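Lomthorpe swap shelf is back for February

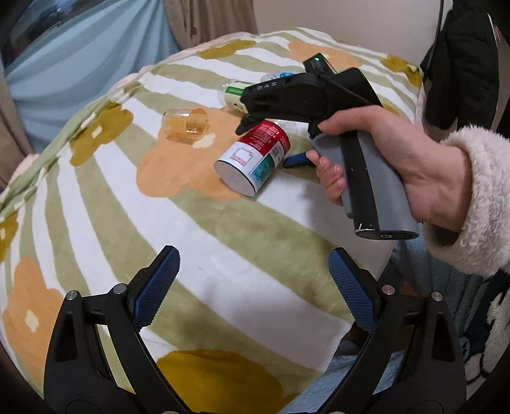
The swap shelf at the Lamesley Road hall opens again this month, and I've been going through my cupboards like a woman possessed! Mavis Achterberg, who started the thing, wants clean empties this time – bottles, jars, canisters, cups, anything the craft table can use. My own pile got sorted on the bed, on top of the big flowery blanket with the green and white stripes, and I'm a bit sad to part with the amber cup (it looks so pretty against the orange flower). The canister can go, and so can the clear bottles.

Last year the shelf took in roughly 300 pieces, and Mavis would love to double that to 600. Drop-off is from 9 in the morning until noon, at the side door by the bike rack. Rinse everything first, please, and keep lids in a separate bag. Chaltu Gashaw is also after egg cartons for the seedlings – she'll take as many as you've got.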